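Robots at Work: Who Does What?

Ever wonder what happens when a robot gets a job? At Zovia, a warehouse in Ukent, it gets the boring bits. Opening doors. Fetching boxes. All day long!

Did the people go home? Nope. 78 people work there, same as before. But the jobs changed. Oda Eklund used to push carts, 50 trips a day. Sore feet! Now she teaches robots and fixes thier mistakes. Some people liked the old way better, and they had to learn new stuff fast. Not easy.

How does a robot learn a door?

Practice. First in a computer world, where nothing can break. Every room is drawn by the computer. The robot's hand is called a gripper. It has two fingers, they open and close like a clothespin.

In the computer world: gripper fingers open, once at a white doorknob, once with nothing between them. 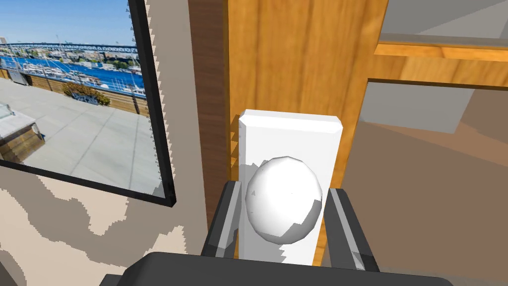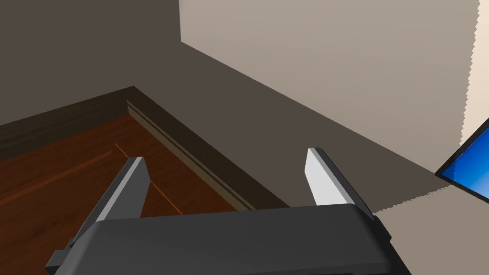
Try it yourself

Put on oven mitts. Use only 4 fingers, two on each hand. Now open a door. Tricky, right? Time youself and try again.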